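2 min read

Gradholm households to get doorstep collection for small items from September

Sunday, June 25, 2023

Prelleo, the household recycling firm, will extend its small items collection to the whole of Gradholm from September. Residents will be able to leave things that are too small or too awkward for the normal bins in a paper sack, to be picked up on the same morning as their general waste.

The service has been running in the Lill district, where 3000 homes were sent sacks and a printed list of what can go in them. Gradholm homes will receive the same list, with a few changes after questions from residents in Lill.

Accepted items include pens, stationery clips, empty cosmetics tubes, keys, cables and plastic cases. Used batteries must go in the separate clear bag supplied with each sack. Medicines, blades and broken glass are not accepted and should be taken to a pharmacy or to the Gradholm recycling centre.

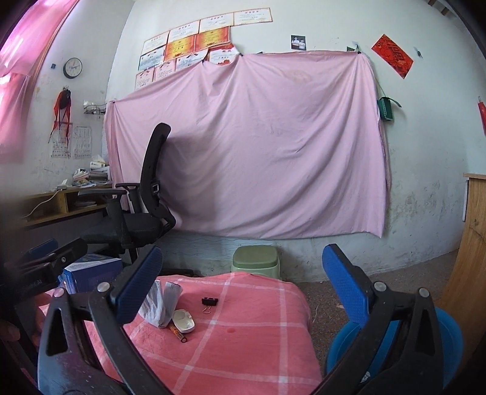 Sacks will be collected every four weeks. There is no charge for the first eight sacks a year, and further sacks can be bought from libraries and from the Prelleo office.

"Most of the calls we had in Lill were about what counts as small," said Manee Limsakul, collections manager at Prelleo. "If it fits in your hand and it's on the list, put it in. If you're not sure, ring us."

Sorting will be done by Gemness at its depot on the edge of town. Dinesh Tomar, who runs the depot, said metal and plastic parts would be separated there before being sent on. "Please don't tape the sacks shut," he said. "Fold the top over twice. Tape slows the line down."

Flats with shared bin stores will be given a lidded box in place of sacks. Building managers should register before the service starts.

Comments

Nantana Phromma: Do the batteries from hearing aids go in the clear bag too? The list we had in Lill didn't say.

Svetozár Skála: Every four weeks is fine for us but the sacks were hopeless in the rain. Are they the same ones?

Fongchan Sangkhawat: Our building manager hasn't heard anything. Who do we register with?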